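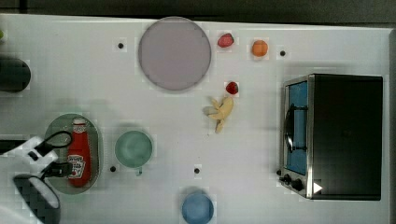
A Play Kitchen for Grown-Up Appetites

Somewhere between the second pretend breakfast and the third, most families find that a toy kitchen has taken over the house. Ours came from Lulden, a narrow little shop that opens at noon and smells of floor polish, and it has been growing ever since. 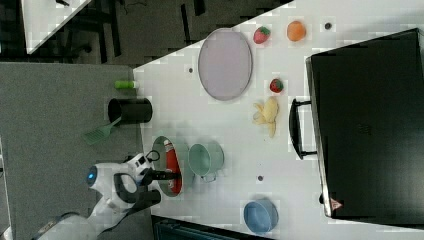

Color is where I would start, long before you worry about how many pieces to buy. Soft shades get along with each other, and they let the food do the shouting. A lavender plate with a red strawberry beside it looks like a party already, and a mint green cup is happy next to nearly anything. The people at Hokard sell their dishes singly, from 2 dollars, so you can build up a set slowly - a nice habit for birthdays. 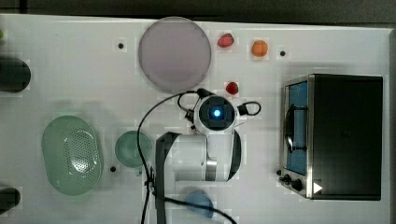
Bigger pieces deserve more thought. The shelf at Ganero holds 12 kinds of pretend stove and oven, and I have spent whole afternoons there opening and closing little doors (the staff are very patient!).
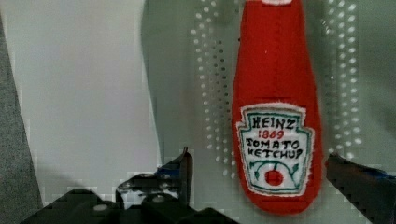
Soft food or hard?

Felt is quiet when it lands on the floor at six in the morning, and it is lovely to hold. Hard fruit wipes clean in a moment. We keep both, all jumbled together in an old Esfahani cookie tin.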